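Baltano teaches two arms to share a bottle
29 October 2025

Opening a fizzy drink takes two hands that agree with each other, and that is just what Baltano's new planner, Dimia, is built for. Version 3 came out this morning and it's lovely to watch! 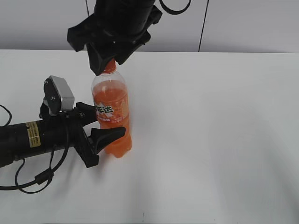 Earlier releases planned each arm alone and then checked for clashes. Dimia now plans both together and redraws the paths 100 times a second, so one arm can give way as the other moves in.
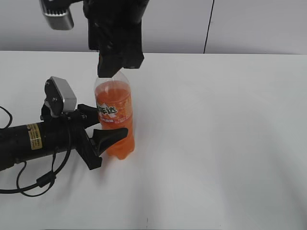
One gripper at the cap, the other coming in from the side.

"We threw out about half the old code in March," says Cheuk-hei Tai, who leads the work. The team has logged 437 bottle runs so far. Small, flat things get their own grasp routine, fed by the wrist camera.

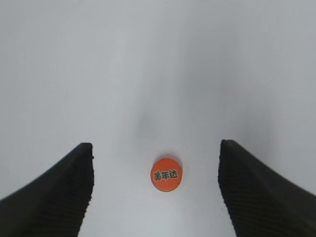 Wrist view: an orange disc between the open fingers.

The code and the run logs are up on Baltano's download page now.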